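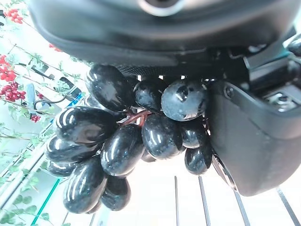 Vindon Station corridor set: separate doors or one mesh?

Started by kmorin

kmorin
I'm about two thirds through a modular corridor set for a space station and I need to settle something before I go further. The set has straight sections, a T junction, a corner, an airlock and a small docking lounge. Every section is its own prop and they snap end to end.

The doors are the problem. Right now each door is a separate prop that you load and parent to the section. That keeps the section files light and you can leave the doors out if you don't want them. The other way is to build the doors into the section as bones, with a slider to open and close them. It's easier for the user but every section gets heavier, and you carry the door geometry even when it's hidden.

I have 24 sections planned, so I don't want to change my mind after I've rigged half of them. What do people here prefer when they buy or download a set like this?

yichen_c
Built in, with a slider. I don't want to hunt through a content folder for the right door and then find out it loaded at world center and not in the door frame.

If you're worried about weight, hide the doors by default and let people turn them on.

Old Airlock
Separate. I render on a machine that is not new and I kitbash everything. The first thing I do with a set is take the doors off and use them somewhere else. If they're bones in a figure I have to export and clean them up before I can do that.

yichen_c
You can hide everything except the door and use it that way. It takes a minute.

Old Airlock
You can, and then you have a whole corridor sitting invisible in your scene with its textures loaded. Do that with 11 doors and see how your memory looks.

kmorin
Instances would cover some of that, but I take the point. The door texture is on its own map at the moment, so nothing extra has to load if the door is a separate prop. If I build them in I would probably merge the maps, and then Old Airlock's complaint gets worse.

Zeyu Peng
I did a set called Kirura Deck with built-in doors and I would not do it the same way again. The doors themselves were fine. What went wrong was that people scaled the corridor to fit taller characters, and the slider limits were in absolute units, so the door stopped short of the frame and left a gap. I got a lot of messages about it. I ended up putting out an update with a second slider for offset, and that was ugly.

If you go with bones, rotate or translate inside a group that scales with the parent, and test it at 80 and 120 percent before you do anything else.

kmorin
That's useful, thanks. I hadn't tested scaling at all. I just tried the airlock at 120 and the inner door pokes through the wall on the left, so that's one more thing on the list.

Tianyou Z.
Why not both? Ship the doors as separate props and add a load preset for each section that brings the door in already parented and in position. One click, and the people who want loose doors have loose doors.

Old Airlock
That works for me.

yichen_c
It works until you delete the section and the door stays behind, or you save a scene subset and forget one of them. I still say one figure with one slider. Most people who use these sets want a hallway for a character to stand in. They are not building a station.

Tianyou Z.
If it's parented it goes when the section goes. You get asked about children when you delete.

yichen_c
Depends on your settings. Mine doesn't ask.

kmorin
I'm leaning toward Tianyou's version. It's more preset files for me to make but none of them are hard.

Second question while I'm here. I did a test render of the lounge last night and the materials look flat to me. The wall panels are a mid gray with a roughness map and a light normal. Ceiling strips are emissive, no other lights. The floor looks all right. The walls look like painted cardboard.
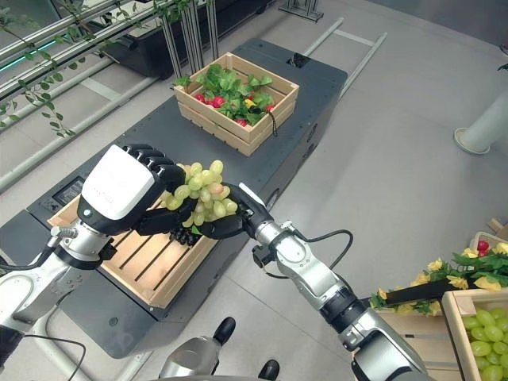
Zeyu Peng wrote that the walls probably had nothing to reflect. Ceiling strips alone give you an even light on a vertical surface and the roughness map never shows up. He suggested putting a couple of narrow emissive strips at knee height, even very dim ones, and looking at the panels again before touching any of the maps.

Old Airlock
Agree with that. Also check your bevels. If the panel edges are hard, there is no highlight on them and the whole wall looks flat whatever you do with the shader. You don't need many polygons, one or two segments on the edges that face the camera.

kmorin
Edges are hard. I left them that way to keep the count down. The lounge is the heaviest piece already.

Old Airlock
Then spend them there and take them out of something behind a panel. I opened a corridor once that had fully modeled bolts under a floor grate.

yichen_c
Or use the bevel in the shader. No extra geometry.

Zeyu Peng
Shader bevel is slow on big flat walls and it shows banding up close. Fine for background. For a lounge where someone puts a character next to the wall, I would model it.

kmorin
Update. I put in low strips on both side walls and beveled the panel edges on one wall only, so I could compare. The strips did most of it. The bevel helps when the camera is close and does almost nothing from the doorway. I'm going to bevel the lounge and the airlock and leave the straight sections alone.

Doors will be separate props with load presets. Sorry, yichen_c.

yichen_c
I'll live. Can you at least give the doors a slider of their own, so the two halves open together? I don't want to move them one at a time.

kmorin
Yes, that was always in. One slider for both halves, and each half can also be moved alone if you want a jammed door.

Tianyou Z.
What are you doing for the section names? Please number them in the order they snap, and put the door width in the name if there is more than one.

kmorin
Two widths, standard and cargo. I'll put it in the name. The cargo door only fits 7 of the sections, so the presets for the others will just not include it.

Zeyu Peng
Put a list of those in the readme. People will try it on the corner piece.

kmorin
Will do. I'm hoping to have a test version of the straight sections and the airlock up in September. If anyone wants to try the scaling on it before I rig the rest, send me a message with which version of the program you're on.

Old Airlock
Sent.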